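Posted January 2019 | Daichi Kikuchi, Ileana Matei, Tatsuya Morikawa
35 shares | 3 comments

5. Failure analysis

5.1 What went wrong

The task was tidying: both arms share one mat, small household items get picked up and set on a two-tier shelf at the back. Clocks gave us most of the trouble. We ran 87 episodes with the Irach controller and logged 35 as failures. Of these, 5 ended with contact between the two arms. We treat those separately because they're a safety matter and the rest are mostly just bad grasps.

A failure is any episode where the item was dropped, set down in the wrong place, or where the operator hit the stop. Slow episodes don't count. Neither do restarts from the loose connector (see 4.2), which was our own fault and is fixed now. Operator for all sessions was Sachiko Arai, same stop button, same hand on it.

Both arms sit on the front rail and reach inward. Their workspaces overlap over the middle of the mat, and that is also where the clocks tend to be.
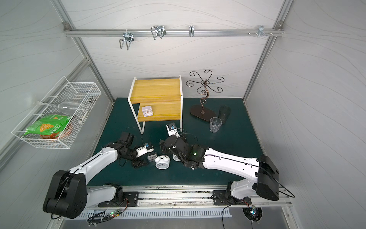 5.2 Bad grasps on the twin-bell clocks

Round body, handle on top, bells on top. The Fudano grasp planner scores candidate grasps by how flat and parallel the two contact patches are, and on a round case it finds very little that scores well. So it goes for the handle. The handle is thin and arched and the fingers close on it fine, but the load hangs below the grip and swings. Once it swings the pose estimate is stale and the place step releases at the wrong angle. Typical end: clock on its back or rolled off to one side.

We tried raising the score threshold so that handle grasps were thrown out. Worse. The planner then picked the edge of a bell, which gives a shorter contact and the fingers slip off as soon as the wrist turns. Threshold went back to the old value the same afternoon.

With two clocks close together there is a second problem. The wrist view is the only one used for the last part of the approach, and segmentation there merges white on white. The mask covers both cases, the center of the mask falls in the gap between them, and the gripper comes down into the gap.

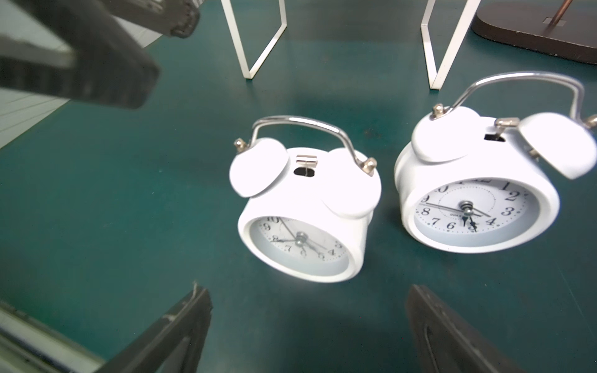 Shrinking the mask by a fixed margin helped a little when there was a visible strip of mat between the objects and did nothing when they touched. Tsutomu Kobori's suggestion was to keep the fixed camera in the loop for longer and only switch to the wrist at the very end. That fix is in the current branch, not in the runs reported here.

Chrome is the other suspect. Highlights on a curved handle move as the wrist moves, and the depth map has holes wherever the highlight is. We haven't separated this from the masking problem, would need matte clocks and we dont have any.

5.3 Arm-to-arm contact

Now the serious ones. The two arms are planned one at a time. Each plan treats the other arm as a static obstacle at the pose it had when planning began. OK if the other arm is parked. Not OK if it's halfway through a retry.

Sequence from the logs, nearly the same every time: one arm fails a grasp, backs off, queues a retry. The other arm gets its plan in that window, with the obstacle recorded at the backed-off pose. Retry starts. Both wrists head for the middle of the mat. The contact was wrist on wrist in all 5 cases, low speed, and the current limit tripped. 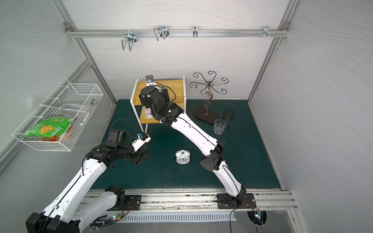 Figure 3. Arms working on separate targets: left gripper directed at the twin-bell clock, right wrist over the shelf.

The layout with the arms apart is the one the scheduler was designed around. One target out on the mat, one at the shelf. Trouble starts when the item list puts two targets side by side, as then the scheduler has nothing to keep the arms apart except the stale obstacle.
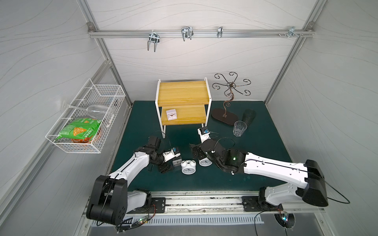 Figure 4. Both grippers working close to the two round alarm clocks. The small black square clock is on the mat by the left gripper.

The current limit should not be the thing that saves us. It was set for protecting the motors, and in 3 of the contacts it tripped later than the limit in the Skurkirero safety profile allows. We had assumed the profile was loaded on both arms. It was loaded on the left only. The right was running defaults from a June install, and the startup check compares the profile name but not its contents, so it passed.

5.4 Changes made

Profile is now verified by checksum on each arm before motors are enabled. A retry invalidates any plan made after the failed grasp, so the other arm has to ask again. We also added a shared lock on the center of the mat: one wrist inside at a time, the other waits. Costs time. Ileana Matei is measuring how much, and numbers will go in the longer report.

Bad grasps remain open. The lock does nothing for them, and the camera switching has only been tried on the Higuchi replay set so far, without the arms powered.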